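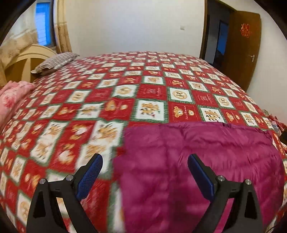
Vilmos Hajdu objected, in his written comments on our draft, that a garment laid on a bed has not been put away at all and should be coded as clutter. We kept the two apart, and this section sets out why.

4.2 The bed as a holding surface

Figure 3. Quilted garment laid over a patchwork-print blanket, coded as "placed, spread."

Most households in the Pistine sample had a wardrobe, hooks or a chair within reach of the bed. Outer clothing still ended up on the bed in 67 of the homes. In interviews, people spoke of the bed as a stop on the way to somewhere else. A coat might be left there until it was brushed, folded or packed for the season, and many of our visits fell in April, when winter clothes were being sorted.

We used 2 codes for clothing on beds. "Placed" covers items lying open or folded on top of the bedding. "Dropped" covers items bunched up, turned inside out or tangled with the bedding. The puffer garment in Figure 3 lies spread over part of the blanket, with its upper edge running nearly straight across, and both coders marked it as placed. Its lower left side is less even, but the coding sheet does not ask for neatness.

Bedding caused more trouble than clothing. Plain covers were easy to code. Busy prints were harder, as small items can be lost against them. The blanket in Figure 3 has red squares alternating with white ones, and the white ones are bordered in green plaid, with teddy bears and other small animals printed on them in tan, orange and brown. A large garment in magenta-purple stands out well on such a print. A tan sock might not. For patterned bedding we therefore had a second coder go over the whole surface again, starting from the wall end.

Takács and Zukov, who worked from diaries alone, treated the bed as a place for sleeping and left daytime use out. Their diary form had no line for it. The Surkeo form we used does have one, and 700 entries were made on it. Many are very short: "coat on bed," "moved washing," "bed clear by supper." We did not try to work out how long each item stayed. Entries that named no item were left out of Table 5.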